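Kavero @kavero_surfaces
November · thread

1/ Marble countertop notes, continued. Today: fine cracks in the stone near the prep area, what they are likely to be, and how to check them without buying anything. 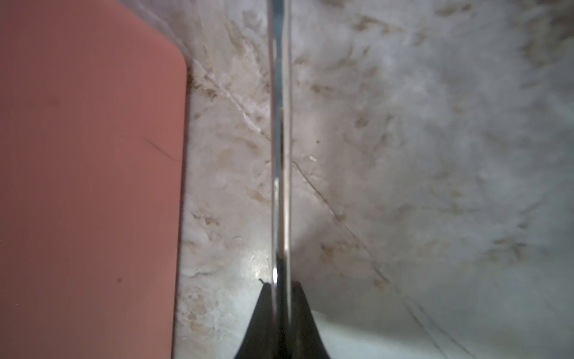 24 replies · 61 reposts · 126 likes

2/ Start with terms. A vein is mineral color in the stone. A fissure is a natural line of separation that formed with the stone and is usually stable. A crack is a break that came later, from load, impact, heat or movement in the cabinet. Fabricators argue about the border between the last two.

3/ Fingernail test. Clean the area, let it dry, then drag a nail across the line at a right angle. If the nail passes without a change, the surface is continuous and the line is either a vein or a tight fissure. If it catches, the edges are open or at different heights.

4/ Repeat the test at several points along the line. A line can be flush at one end and open at the other. Mark the open stretch with painter's tape beside the line, not over it.

5/ Veins on a beige-and-tan marble tend to be cloudy and wide. A thin dark line that holds one direction across several patches of color deserves the nail test. Two lines running in the same direction deserve it more. Parallel lines are common in natural fissures, so direction alone settles nothing.

9 replies · 14 reposts · 88 likes

6/ Dark color in a line is often dirt. Cooking oil and water carry fine residue into any opening and it stays there. A line that has darkened over a few months may be exactly as wide as it was on day one.

7/ To clean: pH-neutral stone soap, warm water, soft nylon toothbrush. Work along the line. Rinse twice, blot with a cotton cloth, leave overnight. No vinegar, no lemon, no bathroom descaler. Marble is calcium carbonate and acid etches it on contact.

8/ Bleach comes up every time I post about this. It lightens some organic stains. It does nothing for oil. I don't use it on my own counter.

9/ Cutting boards. A plastic board laid flat on marble holds a film of water underneath if the counter was wet when it went down. If a fissure runs up to the board or under it, that film has hours to soak in. Lift the board after each session and stand it on edge.

10/ Mine is a Prikholm board, the plain one. I added four silicone feet, 2 mm thick, one per corner. Air gets under and the board stops sliding. Cost was less than a coffee. The feet come off in the dishwasher, so wash by hand or expect to glue them back.

17 replies · 8 reposts · 73 likes

11/ Chopping force goes into whatever is under the board. Slicing vegetables is nothing. A cleaver on squash or bone is a repeated point load, and an unsupported span is the worst place for it. Move heavy work to a spot directly above a cabinet side panel.

12/ Check support. Open the cabinet and look at the underside of the slab with a flashlight. You want continuous contact along the cabinet tops, or shims with no visible gaps. A crack that shows on both faces goes through the full thickness and is a job for a stone shop.

13/ Monitoring. Put a small pencil tick on tape at each visible end of the line. Photograph it with a ruler in view, same lamp, same time of evening. Repeat monthly. If the end passes the tick, the crack is active and filling it before fixing the support is wasted money.

14/ Filling. For a stable hairline that catches the nail: low-viscosity penetrating resin, clear, wicked in and shaved flush with a razor blade after cure. I used the Brorkalia two-part. Working time on the label was 9 minutes and I would plan on less in a warm kitchen.

6 replies · 19 reposts · 102 likes

15/ If the surface needs leveling afterward, stop at 500 grit for a honed finish and go to 2,000 before polishing powder for a glossy one. Sand wet. Test under the toaster first. A shiny patch on a honed counter looks worse than the line did.

16/ Sealer goes on after the resin, never before. Sealed stone won't take resin into the opening. Impregnating sealer slows absorption and does not bridge a gap of any width, whatever the bottle says.

17/ Reply to several questions: De Smet stone soap, diluted as the bottle directs. I have no arrangement with them. Any pH-neutral soap without citrus will do.

18/ Next thread is on rust-colored flecks, including which ones are iron in the marble and which ones came off a steel can. I still have one poultice test drying.

31 replies · 12 reposts · 95 likes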